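Speaker notes: Why Old Town Maps Lie, and Why I Love Them For It
Govdale Public Library evening series, October
Slot: 20 minutes plus questions. Slides advance on my click.

Slide 1. Title

Thank everyone for coming out. Say hello to the genealogy table at the back (they always sit at the back). Mention that the handout has the three map collections on it so people don't have to scribble.

Start with the river. Ask who has walked the path behind the old Llewellyn mill. Wait for hands. Then: if you had bought a map of this county the year your great-grandparents were courting, that river would be on the wrong side of the mill. Let that land. The map was printed, sold, folded up in glove boxes and hung in schoolrooms, and the river was on the wrong side!

Slide 2. What I mean by "lie"

Be careful here, last time a man thought I was accusing surveyors of fraud. I mean it fondly. A map is a stack of decisions. Someone decided which creek was worth a name, which farm lane counted as a road, where to stop drawing when the paper ran out. Some of those decisions were mistakes, some were sales pitches, and a few were jokes.

Slow down on this slide. I tend to race it because I want to get to Jatton.

Slide 3. Jatton

OK, Jatton. My favorite. Show the county sheet, then the zoom.

Jatton is drawn as a proper town. Grid of streets, a square, a depot, a church with a tiny cross. There's even a Jatton Avenue, which runs straight into a swamp. None of it was ever built. The land company laid it out on paper, sold lots by mail, and the mapmaker copied the company's plat without riding out to look. You can see how it would happen. It's a long ride and the plat was beautiful.

Read the line from the lot brochure aloud: "Elevated, dry, and convenient to the cars." Pause for the laugh. The elevation is wrong, the dryness is wrong, and the nearest railroad was a day's walk.

Then the part that gets me every time. Jatton stayed on other people's maps for decades after the company folded, since each new mapmaker worked from the one before. The streets drop off first, then the depot, and at the end there's only a dot and a name floating in the wetland. I have three versions side by side on the slide. Give people time to look back and forth. Do not talk over it.

Slide 4. Copying

This is the big idea of the evening, so say it plainly: most maps are made from other maps. Going out with a chain and a compass costs money. Tracing costs an afternoon.

Once you know that, errors become wonderful. If two maps share the same wrong bend in a creek, one of them probably came from the other. You can build a family tree out of mistakes. Genealogy table will like this, look at them when you say it.
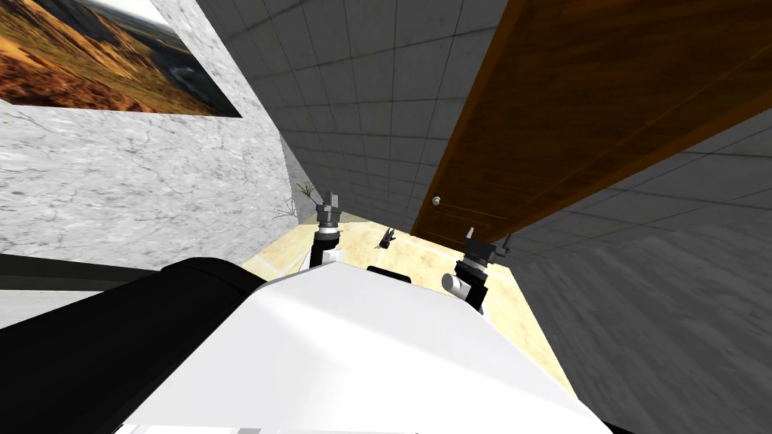

Slide 5. The Jellatwood spelling chain

Walk through it quickly. The earliest sheet has "Jelly Wood," two words. The next has "Jellywood." Then an engraver with a worn plate or tired eyes gives us "Jellatwood," and that's the one that stuck. It's on the water tower! It's on the school buses! A slip of somebody's hand is now an official place name with its own zip code.

If someone from Jellatwood is in the room they will object. The local story is that there was a Mr. Jellat. I have looked in the deed books and haven't found him yet, but I would be delighted to be wrong, and say so. Ask them to come find me afterward with any family papers.

Slide 6. Numbers on the edge

People skip the margins. Don't skip the margins.

Point to the hill marked 1142. That's feet above sea level, and the modern survey agrees with it nicely, which tells me somebody really did climb up there with an instrument. Now the one beside it, marked 2158. We don't have a hill that tall in this county. We don't have one in the next county either. I think the engraver picked up a figure from another sheet, but I can't prove it, and I want to be clear that it's a guess.

Ask: which other numbers on this map would you trust now? Take two or three answers. This was the best bit of the talk in Llewellyn, so if there's energy in the room let it run and cut slide 8.

Slide 7. How to read one at home

Keep it practical. The handout has the long version.

Look at the date, then look for anything that shouldn't exist yet. A bridge, a rail spur, a county line. The printed date is often when the plate was first cut, and the sheet could have been patched and reprinted for years.

Find the blank parts. An empty corner might be empty land, or it might be the place where the mapmaker's source ran out. Compare it with a neighbor's sheet.

Look at who paid. Subscribers often got their houses drawn in and their names printed. The family across the road who didn't put up the 2 dollars got nothing, and it's easy to assume nobody lived there. Please don't assume that. Check the census and the tax rolls.

Hold it up to a raking light if it's an original. Scraped-out names leave a rough patch. Clean hands, flat table, pencil only.

Slide 8. Colors (cut if short on time)

Hand coloring was piecework. The colorist followed the printed lines, usually, but on our 4-township sheet the pink goes right over the border and swallows a strip of Govdale. People have used that strip to argue about where the line was. It's paint. Somebody had a wet brush and a stack to get through.

Slide 9. Back to the river

Return to the mill. Show the wrong map again, then the flood report from the county minutes.

Here's the turn I want. The river may have been right. The minutes describe a flood that "removed the stream to the east of the race," and if that's our stretch of water, the map shows the old channel. The mapmaker copied an older sheet that had been correct when it was drawn. I laughed at that map for years before I read those minutes. I still feel a bit sheepish about it.

Don't oversell. The minutes don't name the mill. I'm fairly sure, and I'd like someone with a soil auger to come help me find the old bed.

Slide 10. Where to look next

Library map drawers, open Thursday afternoons, ask at the desk for the key. The courthouse has the plat books, and the basement is cold so bring a sweater. The scans online are good for place names and poor for margins, they got cropped.

If you have a county map rolled up in a closet, please don't iron it, and please don't tape it. Bring it in. I'd love to see it.

Questions

Likely ones:
Was anyone prosecuted over Jatton? Not that I've found. A few buyers wrote angry letters to the paper, and I have copies in the blue folder.
Can you still visit? The land is a wildlife area now. There's a boardwalk for part of it. Wear boots.
What's my old map worth? I don't do appraisals. Say it nicely.
Are fake towns ever put in on purpose to catch copiers? Yes, it's been done, but I don't believe Jatton is one. Too much advertising.

Leave the big county sheet up on the screen during questions. Bring the spare magnifiers.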